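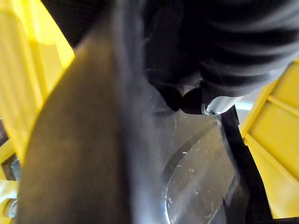
Search the manual

Updated in July, by Agnes Sjögren

4. Setting Up the Water Softener

This section covers placement, plumbing and first regeneration of the Udetti softener. Read Section 3 (Water Testing) before you start. You will need the hardness figure from that test in step 9.

4.1 Placement

1. Choose a level spot near the main water line and a floor drain. The drain hose must not run longer than the one supplied.
2. Leave enough room above the brine tank to lift the lid and pour in a full bag of salt.
3. Set the resin tank upright. Do not lay it down once the resin has been loaded.

CAUTION: Do not install the unit where the temperature can drop below freezing. Ice damage to the valve body is not covered by the Forsberg service plan.

4.2 Plumbing

4. Shut off the main supply and open the lowest faucet in the house.
5. Fit the bypass valve to the control head. Hand-tighten the two nuts, then give each a quarter turn with a wrench.
6. Connect the inlet and outlet. The arrows on the valve show the direction of flow.
7. Run the drain hose to the floor drain and leave an air gap above it. Check local code for the height of the gap.

NOTE: Outdoor faucets are normally piped ahead of the softener. 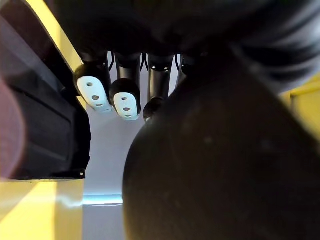
8. With the bypass valve in the BYPASS position, turn on the main supply and check all joints for leaks. Then move the valve slowly to SERVICE. Opening it quickly can push resin into the house lines.

4.3 Programming

9. Hold SET until the display blinks. Enter the hardness, then the time of day.
10. Enter the reserve capacity. The factory setting is 100 gallons. For a household of five or more, see Table 6.
11. Leave the regeneration time at 2:00 a.m. unless water is used at night.

The display should now show the remaining capacity in gallons. A reading of 1,116 is normal for the small tank at the default hardness setting.

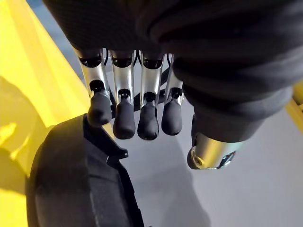
Maintenance

Check the salt level on the same day each week, such as Friday. Keep the tank at least one-third full. If a crust has formed, break it up with a broom handle and do not strike the tank wall.

Clean the injector screen every 3,000 gallons. For error code 578, see Section 7.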